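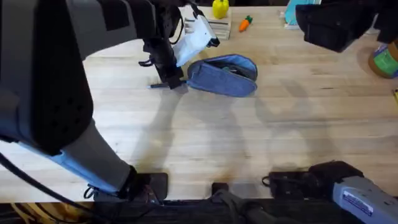
The denim pouch, partly open, with the pen beside it.

The inventory for the Temoslow house ran to 2,156 lines, and the pouch was the last of them. The clerk had left it for the end on the theory that small items close quickly.

Revex rules allowed two entries for a container: one for the shell, one for the contents. Shell: denim, blue, half-moon, zippered. Contents: pending. A pen counted as contents if it was inside and as loose stationery if it was outside. The form had no code for a pen that touched the edge.

The clerk consulted section 19. It covered umbrellas in stands and spoons in jars. It did cover produce, toy, and so the yellow bell pepper and the carrot had been entered before lunch under Play Goods, one line each.

At 4:20 the Suwannarat office called to ask whether the house was closed. The clerk said it was closed except for a pen.

"In or out?" the office asked.

The clerk thought of the woman who had lived there, who had labeled her fuse box in full sentences and kept every receipt from 20 years of groceries. She would have had a place for it.

"In," the clerk said, and wrote it down — one pen, black, silver tip — and then held the pouch open with a thumb until the entry was correct.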